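Uddale 实验车间开放日参观记录

二月去 Uddale 看了 Jendden 的实验车间。开放日一年一次，要提前登记，每批参观者跟一位工程师走完全程。我们这批由 Raphaël Caron 带，他负责 Pludik 项目的现场调试。Pludik 做的事情是让机械臂在家庭和店铺环境里收拾软物，把毛绒玩具从架子上取下来，再放到指定位置。

进门先签安全须知，领护目镜。须知的第一条是不得跨过地上的黄线，第二条是手机调静音。车间本身不大，靠里的一侧按住家的样子布置了木架，架上放了些日常用的东西，外侧是控制台和电控柜。讲解用法语和英语，中文材料只有一张折页，翻译得一般，但故障处理那一页写得比较细，后面有些内容我是照折页记的。

前半程是常规演示。机械臂抓起一个玩具，移到一边，松开，再回到起点。速度比我想的慢，Caron 说开放日用的是限速模式，平时会快一些。夹爪上装有小相机，控制台的屏幕能看到它拍的画面。毛绒玩具离得近的时候，画面里几乎全是绒面，后面的架子只剩边上一点。

问题出在换了一个大件玩具之后。夹爪合上，臂开始抬，抬到一半停住了，控制台响了一声，屏幕跳出代码456。Caron 按了暂停，请大家退到黄线外面，然后解释这个代码的意思是夹持力和夹爪开度对不上：控制器认为夹住了硬物，而开度又显示爪间东西很厚，两个判断冲突，程序就停在原地等人处理。

停在原地这一步是对的。有问题的是接下来的恢复。他在控制台上选了“继续”，按规定臂应该先降回抓取高度，再重新合爪，结果夹爪在半空直接张开，玩具掉了下来，落在地上。没有人受伤，东西是软的，离参观者也远。但 Caron 当场按了急停，后半段的演示取消，改成讲解。

有参观者问掉个玩具为什么要急停。Caron 的回答是，急停针对的是“没有收到张开指令却张开了”这件事，跟掉的是什么没有关系。换成一个玻璃瓶，或者下面有只手，结果就不一样。

过了一阵，项目的安全负责人 Huguette Cordier 从办公室过来，把日志调出来投到墙上。日志里能看出的经过如下：

停机之前，夹持力正常。
停机期间，控制器保持夹持力，也正常。
选择“继续”之后，程序先执行了一次夹爪归零，归零动作里包含完全张开，接着才读取当前高度。

顺序反了。Cordier 说，这段恢复流程是从旧的 Pimentel 夹爪沿用过来的，旧夹爪归零时只做闭合方向的动作，换型以后没有人重新核对过这一段。她说得很直接，没有往参观者或者玩具身上推。控制器的编号是203，她让人在柜门上挂了停用牌，钥匙收走。

至于最初为什么会报456，当天没有定论。Caron 提了两种可能。一种是夹到了玩具的缝线，缝线比绒面硬，力传感器读数会突然升高。另一种是吊牌，纸牌夹进爪间也会造成类似读数。他们平时测试不剪吊牌，理由是店铺里的货本来就带着牌。Cordier 不同意马上下结论，要求先把同一个玩具用同样的姿态重新夹，次数够了再说。折页上写的验收标准是连续500次抓放不出现非指令张开，按这个标准，前面累计的次数要清零重来。

剩下的时间看了电控柜和急停回路。急停按钮在控制台上有，黄线边的立柱上也有，都能单手够到。我试按了一下练习用的那个，行程偏长，要按到底才有咔的一声。Caron 说这一点以前有人提过意见，还没有换。另外，暂停键和“继续”键挨得很近，颜色也接近，我觉得这比按钮行程更值得改，在意见表上写了。

参观结束前 Cordier 把临时措施念了一遍：停机后一律不用“继续”，由人扶住物件，在手动模式下降到台面再开爪；扶物的人戴手套，第二个人守在急停旁边；恢复流程改完之前，开放日只做静态讲解。她说书面报告会发给登记过邮箱的人。

报告后来收到了，一共11页，大半是日志截图。结论里恢复流程的顺序已经改正，增加了离台高度检查，高度不为零时禁止归零。报警的起因写的是“未能复现”，吊牌和缝线两种说法都保留着。

去的人注意：车间在园区北门，从南门进要绕很远。储物柜需要硬币，出来时会退。室内冷，外套不要存。

文末的图是夹爪近处看奶龙毛绒玩具的样子，吊牌还在上面。 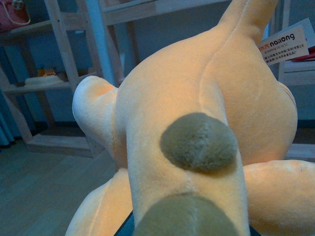

本页最后修改：2021年9月16日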